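# Budgeting for a two-arm tabletop cell

Applies to: small labs, colleges and workshops buying their first pair of light arms for pick-and-place work.
Last revised: April

This page covers the purchase of a two-arm cell for light objects on a single table. It does not cover floor-mounted industrial arms, which need guarding and a different approval route. The worked figures come from the Mavville bench, which was specified by Marloes Van Loon and bought through Cisternas.

## 1. Write the task down first

Price nothing until the task fits in two sentences. The Mavville task sheet reads:

> Move a small block between the table and a shallow basket, with either arm. The basket stays on the table.

Three numbers follow from the sheet: the heaviest object, the widest object and the furthest point the gripper has to reach. Measure the real objects with the real container in place. A container wall changes the reach figure, as the gripper must clear the rim on the way in and still get down to the floor on the far side.

Do this with a tape measure and a cardboard mock-up of the gripper. Record the results in the task sheet, with units.

## 2. Split the budget into four lines

| Line | Covers | When to commit |
|---|---|---|
| A | Arms, grippers, controllers | After step 3 |
| B | Cameras, brackets, cables | With line A |
| C | Table, power, lighting | Before line A arrives |
| D | Spares, test objects, contingency | At the same time as line A |

Line A draws all the attention and is the easiest to estimate. Most overspends we have seen were on lines B and C. At Mavville, line B was first entered as 253 and closed at 415, all of the difference being longer cables and a second set of brackets.

If the total is capped, cut the scope of the task before cutting line D. A cell with no spare gripper fingers stops on the day the first one breaks.

## 3. Check reach and cable slack together

Suppliers quote reach for a bare arm. A wrist or forearm camera adds width, and its cable adds a loop that moves with the arm. Both have to be allowed for in the layout drawing.

1. Mark the table outline on the floor or on a spare desk.
2. Mark the base position of each arm.
3. Place the container where it will be used.
4. Take a length of cable of the right thickness and run it along the path of the arm at full stretch, then at its tightest fold.
5. Note the longest length needed and order the next standard size up.

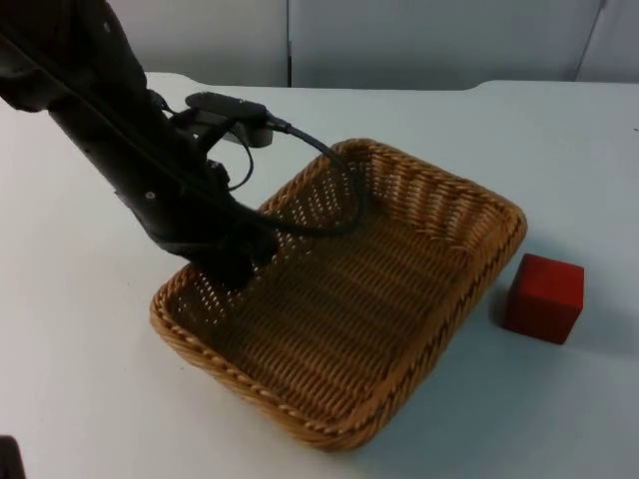
Cable slack should be settled before the purchase order goes out, as moulded camera leads are often supplied in one length only. An extension may be acceptable for power but should be checked with the supplier for data. Ask for the answer in writing.

Decide also how the slack will be held. Clips fixed to the arm housing are cheap and quick to fit. An overhead support costs more and needs a fixing point, so it belongs in line C.

## 4. Ask for comparable quotes

Send the same request to at least two suppliers. Diễm Nghiêm's template asks for:

- price per arm, with and without gripper
- payload at full reach, gripper fitted
- lead time for arms and for spare fingers, given separately
- length of every cable supplied
- warranty terms, including who pays return carriage
- what software is included, and for how long it is updated

Detus and Cirkonard both quoted for the Mavville cell. The Cirkonard price was lower on paper but left out the grippers. Once these were added the two were close, and the order went to Detus on lead time - 9 weeks for everything, including spares.

Reject any quote that gives a single total. It can't be compared, and it can't be trimmed.

## 5. Plan for two arms from the start

If a second arm is likely within a year, buy the table, power supply and mounting plates for two. Retrofitting costs more than the parts suggest, mostly in time spent moving and re-measuring the first arm.

Two arms over one container share a small volume. Before ordering, check on the drawing that:

- both grippers reach the container floor
- each arm can withdraw without crossing the other
- neither cable loop hangs in the path of the other arm

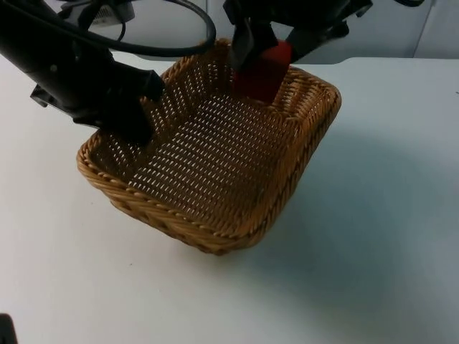 *Fig. 2. Both arms working in the basket, red block at the right-hand gripper.*

Where the paths do cross, widen the base spacing first. Software interlocks are useful as a second measure but add set-up time, which should be costed at the normal hourly rate.

## 6. Table and surroundings

A matt, pale surface is easiest for the cameras. Glossy tops produce reflections that shift as the arms move. Check that the top will take the mounting clamps and that it does not flex when leaned on.

Allow 3,000 for line C if the room needs new sockets. If it doesn't, the line can be cut to the cost of the table and lamps.

## 7. Sign-off and delivery

Eduardo Brandão holds the master copy of the budget sheet. Changes to lines A or B after sign-off need his initials and a revised cable list.

On delivery:

1. Check contents against the quote, cable by cable.
2. Measure one cable of each type.
3. Fit one arm and run it for a full morning before unpacking the other.
4. Log any shortage with the supplier before 4 pm the same day.

Keep the packaging until the warranty period ends. Return cartons are charged at full price by most suppliers.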